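Accueil | Le fil | Projets | Adhésion | Nous écrire

24 août 2026
Publié par Carleen Halliday, coordination technique, Atelier partagé de Murcombe

1/ L'Atelier partagé de Murcombe rend compte, dans ce fil, de l'avancement du projet Nastetti. Le projet porte sur la construction, par les membres, d'un poste de composition florale robotisé. Le point précédent remontait au mois de février.

2/ Rappel du périmètre. Le poste doit saisir une tulipe posée sur la table, la redresser, puis l'introduire dans un vase déjà garni sans renverser celui-ci. Le choix des fleurs et leur ordre restent fixés par l'opérateur. Aucune fonction de coupe n'est prévue.

3/ L'équipe compte 14 membres inscrits. Cameron Bolger assure la responsabilité de la mécanique, la coordination technique conserve celle du logiciel et des essais. Le budget voté s'élève à 2 000 euros et couvre la visserie, le câblage, les supports et les fournitures florales. Il ne couvre pas les bras, mis à disposition par l'Atelier.

4/ Premier chantier achevé : la fixation des caméras de poignet. L'ancienne bride se desserrait après quelques séances et l'étalonnage devait être repris. La nouvelle bride comporte deux vis de serrage et un pion de centrage. Les plans ont été déposés dans le dossier commun, révision C.

5/ La vérification de la bride s'effectue poignet incliné, pince ouverte, l'outil orienté vers la salle et non vers la table. Les deux doigts doivent rester dans le champ à toutes les inclinaisons. Ils servent de repère pour l'étalonnage.
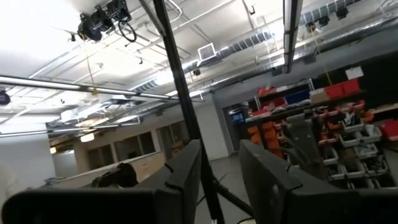

6/ Cette procédure est désormais obligatoire avant toute séance d'essais. Elle est consignée au cahier du poste, avec le nom du membre qui l'a réalisée. Les séances ouvertes sans vérification ne seront pas retenues dans le décompte des essais.

7/ Deuxième chantier : le logiciel de commande, désigné en interne sous le nom d'Ilora. La version actuelle enregistre les positions du bras, l'ouverture de la pince et les vues des caméras sur une base de temps commune. Un décalage entre les vues fixes et les vues de poignet a été corrigé en juillet. Les enregistrements antérieurs ont été conservés, avec une mention dans leur fiche.

8/ Le volume de travail consacré à Ilora est estimé à environ 200 heures. L'essentiel a été absorbé par la synchronisation et par la reprise après arrêt d'urgence. Les membres qui souhaitent contribuer à cette partie du code sont invités à prendre connaissance de la note de conventions avant toute proposition.

9/ Troisième chantier : l'aménagement de la table. Les vases sont présentés en hauteur, sur une petite étagère à plateau de bois et piètement métallique noir. La tulipe à saisir est posée à plat devant, sur la table. Le bras doit donc prendre bas, relever, puis déposer haut.

10/ Les fleurs retenues sont artificielles. Les tulipes naturelles s'ouvrent, se courbent et ne permettent pas de comparer deux séances entre elles. Leur emploi sera réexaminé lorsque la prise sera jugée stable. Un membre a proposé des essais sur renoncules : la demande est enregistrée, sans calendrier.

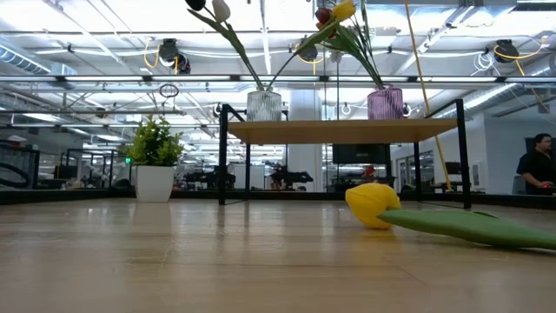 11/ La position de départ de la fleur est volontairement modifiée d'un essai à l'autre. Tige vers la droite, tige vers l'opérateur, bouton proche du bord : chaque disposition reçoit un code reporté dans la fiche. Il est demandé aux membres de ne pas tracer de repères sur le plateau. Ceux qui y figuraient au printemps ont été effacés.

12/ Le choix de vases cannelés a fait l'objet d'une discussion. Le verre transparent gêne la détection du col et les cannelures compliquent encore la lecture des contours. L'équipe a néanmoins décidé de les maintenir – un poste qui ne fonctionnerait qu'avec un vase opaque et lisse n'aurait guère d'intérêt pour les fleuristes que nous avons consultés.

13/ Règles de présence. Un opérateur se tient au poste pendant toute la durée d'un essai, avec l'arrêt d'urgence à portée de main. Les autres membres peuvent circuler dans la salle mais n'entrent pas dans l'enveloppe du bras. La remise en place de la fleur se fait bras immobile, après annonce à voix haute.

14/ Quatrième chantier, toujours en cours : l'insertion. La prise à plat ne soulève plus de difficulté notable. Le geste suivant est plus délicat. Les feuilles sont larges et souples, elles s'écartent pendant le transfert et accrochent celles du bouquet en place.

15/ Deux réglages sont à l'étude. Le premier abaisse la vitesse du bras sur la fin de la trajectoire. Le second fait pivoter la pince avant la descente, de manière à présenter la tige d'abord et les feuilles ensuite. Cameron Bolger a par ailleurs demandé que l'on revoie la forme des doigts, dont les arêtes marquent les tiges gainées. Un jeu de doigts à bords adoucis est en cours de dessin.

16/ Les vues de poignet sont difficiles à exploiter pendant les phases rapides : la tige portée passe très près de l'objectif et devient floue. La réduction du temps de pose a été essayée, au prix d'une vue plus sombre. Les valeurs retenues à ce jour figurent dans la fiche de réglage, colonne « provisoire ».
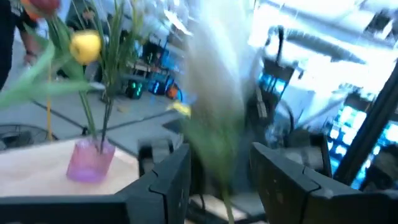 17/ Objectif de la prochaine période : 1 000 cycles complets, de la prise au relâchement, répartis entre tous les opérateurs habilités. Un cycle interrompu compte comme un échec et doit être consigné comme tel, y compris lorsque la cause est connue. Les fiches incomplètes seront retournées à leur auteur.

18/ Approvisionnement. La maison Harawira, qui fournit les tulipes artificielles, a confirmé la disponibilité des coloris déjà employés. La commande de remplacement a été passée. Les fleurs dont la tige est pliée ou la gaine ouverte doivent être retirées du poste et déposées dans le bac prévu à cet effet, à côté de l'armoire à outillage.

19/ Habilitations. Une session de formation à la conduite du poste sera ouverte à l'automne. Elle s'adresse aux membres à jour de cotisation ayant déjà suivi le module de sécurité générale. L'inscription s'effectue auprès de la coordination, par courriel, en indiquant le numéro de membre. Les demandes adressées en réponse à ce fil ne pourront pas être traitées.

20/ Publication des plans. La bride de caméra et le support de câble sont d'ores et déjà consultables par tout membre. Les fichiers de la nouvelle étagère suivront après relevé des cotes définitives. Le code d'Ilora demeure réservé à l'équipe jusqu'à l'achèvement de la relecture – une ouverture partielle, limitée au module d'enregistrement, est envisagée.

21/ Complément à la publication 7, à la suite d'une question reçue : les enregistrements décalés restent utilisables pour l'étude des prises, à condition de ne pas les croiser avec les vues fixes. La fiche de chaque séance précise son statut.

22/ Rectificatif à la publication 15 : les doigts à bords adoucis sont dessinés par le groupe mécanique dans son ensemble, sous la responsabilité de Cameron Bolger. Les observations sur les prototypes sont à inscrire au cahier du poste, rubrique « outillage », avec le code de disposition de la fleur concernée.

Contact : coordination technique, Atelier partagé de Murcombe | © Atelier partagé de Murcombe, tous droits réservés | Haut de page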